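4.2 Wer sammelt, und wer glaubt, sammeln zu dürfen

Bevor ich zu den Zahlen komme, muss ich kurz erzählen, wie ich überhaupt an die Leute gekommen bin. Leseholz - also das dünne Zeug, das nach dem Holzeinschlag am Boden liegen bleibt - darf man im Revier Steyn nur mit einem Schein mitnehmen. Den Schein gibt es im Forstbüro, und dort saß ich einen ganzen April lang mit Thermoskanne und Fragebogen auf einer sehr harten Bank. 381 Haushalte haben mir den Bogen ausgefüllt zurückgegeben, was mich ehrlich gefreut hat, denn verteilt hatte ich 877. Dazu kamen 32 längere Gespräche, die meisten direkt am Waldweg, ein paar am Küchentisch (mit Kuchen, ich will mich nicht beschweren).

Mich hat vor allem interessiert, wo für die Befragten die Grenze zwischen Sammeln und Stehlen verläuft. Im Gesetz ist das eine Sache, im Kopf eine ganz andere! Wer seit Jahrzehnten denselben Hang hochläuft, empfindet den Schein oft als Formsache, und wer neu zugezogen ist, fragt lieber dreimal nach. Bei den Poltern am Wegrand waren sich fast alle einig: Finger weg. Bei Kronenholz, das schon einen Winter lang liegt, gingen die Antworten dagegen so weit auseinander, dass ich die Kategorie im Nachhinein teilen musste.

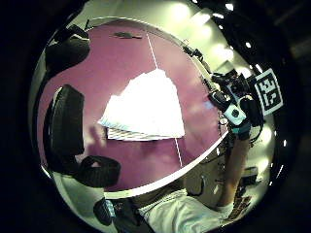 Abbildung 3: Weißes Objekt und dünne weiße Linie auf blassrosa bis malvenfarbener Fläche.

Zodwa Xaba meinte dazu, das Holz verfaule doch sowieso, und wenn der Forst es hätte haben wollen, dann hätte er es im Herbst geholt. Den Schein habe sie trotzdem gekauft, aber eher aus Höflichkeit.

Diese Haltung ist mir ständig begegnet, und ich nenne sie im Folgenden etwas salopp das Restholz-Argument. 53 der ausgefüllten Bögen enthalten es im Freitextfeld, in ganz unterschiedlichen Worten. Guoqing Duan hat die Freitexte ein zweites Mal kodiert, unabhängig von mir, und wir lagen nur bei wenigen Bögen auseinander - meistens dort, wo die Handschrift schuld war. Totholz als Lebensraum kam in diesen Antworten kaum vor, obwohl am Parkplatz Nuvholm eine große Tafel dazu steht. Ob die Tafel gelesen wird, habe ich leider nicht abgefragt. Das hole ich in der zweiten Welle nach, zusammen mit der Frage nach der Ofenart, die im ersten Bogen missverständlich formuliert war.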